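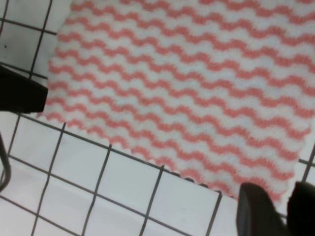

Crocheted cloth in pink and white waves.

Hultville rental, unit 214
Pre-season walk-through, August
Checked by: Heloísa Arruda
Copy to: Hjalti Lykkegaard

1. Smoke alarms — PASS, with doubts
Both sounded on the test button. The button tests the horn and battery, so I'd like the manufacture dates before I call this closed. Last year's sheet says "new." New when?

2. Extinguisher — FAIL
Tag unreadable. Owner says it was serviced in spring. No receipt.
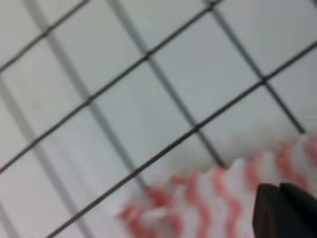 3. Water heater — RECHECK
Set point is marked "normal" on the dial, and I don't trust a dial. Take a reading at the kitchen tap before guests arrive. Wipe down the white top with the dark grid lines while you're there, and keep the red-and-white striped cloth away from the burners. Three earlier sheets pass this heater with no temperature written down.

4. Outlets near sink — PASS
GFCI tripped and reset, 2 of 2.
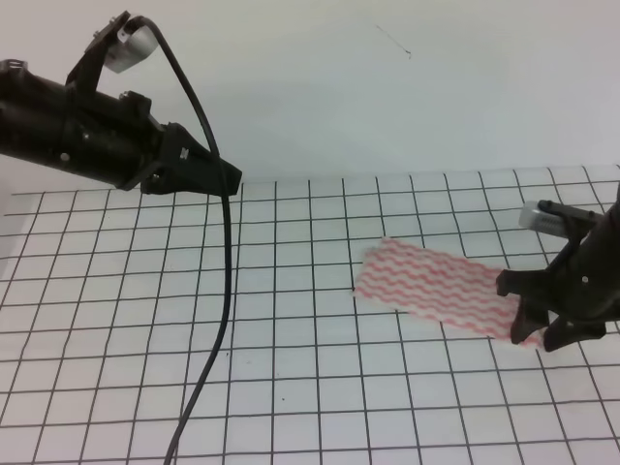 Wavy-striped cloth on the gridded white surface.

5. Back stairs — FAIL
Handrail moves. The Nasution invoice for $320 says "rail secured." Secured to what? Ask for the work to be redone before paying.

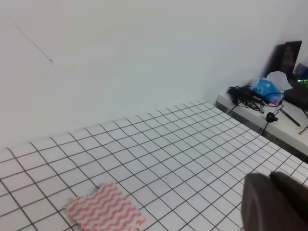 Third tread is also soft at the left edge. Probe it before anyone paints over it again.

6. Exit window, rear bedroom — PASS
Opens fully, but sticks. Check again after rain.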